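Florkwood Institute of Technology
School of Mechanical and Biomedical Engineering
Medical Robotics Laboratory – Course Handout 8
Comparison of Wristed Grippers for Suturing Tasks

Purpose of the session

Students will compare two gripper jaw sets and two controller settings on a standard suturing task and report which combination they would recommend for bench training. The session builds on the kinematics material in Handout 6. Students who have not completed the calibration quiz may observe but may not operate the arms.

Equipment

Each bench is supplied with a pair of instrument arms, a fixed camera, an operator console and one synthetic tissue pad. The jaw sets are listed in the laboratory catalogue under the names of their suppliers:

Tevero: slender jaws with a tapered profile, intended for fine handling near the tissue surface.
Zirberg: flat jaws with a longer contact face, intended for holding needle and thread.

Either set may be fitted to either arm. Record the fitting on the bench sheet before the arms are powered, as results without a fitting record cannot be marked.

Controller settings

The console offers two motion-scaling settings. At 3:1, the operator's hand moves three millimetres for each millimetre at the jaw tip. At 8:1, tip motion is finer, but the operator will need to clutch and reposition more often. Tremor filtering remains on throughout. Do not alter the grip force limit, which the demonstrator will have set to 60 per cent of the rated value.

Procedure

Home both arms and confirm that the jaws open and close fully on command. Bring the tips together over an unused part of the pad and check that the displayed positions agree. If they do not, repeat the registration routine once and then call the demonstrator.

Place interrupted stitches along the marked incision, working from one end to the other. Tie each knot by the instrument method shown in the lecture: form a loop around the receiving jaws, grasp the short tail, and draw the two strands apart across the incision. Leave both tails long enough to be seen by the camera. Exchange the jaw sets between arms and repeat the task, then change the scaling and repeat both.
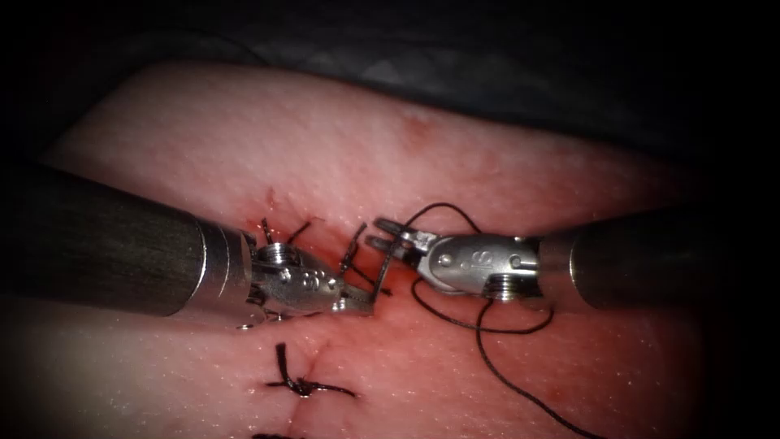
Thread management accounts for much of the variation between groups. A long working strand gives freedom when forming the loop, but it must be kept clear of the wrist joints. Slack that passes beneath a wrist should be drawn out before the arm is rotated.

Scoring

Knots are assessed using the Iyengar checklist, issued separately. The checklist is marked out of 100 and covers placement, knot security, tail length and handling of the pad. Time to completion is recorded but carries no marks. Groups should note every dropped thread and every re-grasp, together with the arm on which it occurred.

Report

Submit one report per group. Present the results for each combination in a single table and discuss whether the differences observed are attributable to the jaws, the scaling or operator practice – the order of trials should be considered here. Bench sheets must be attached as an appendix. Reports are due at the start of the first October tutorial.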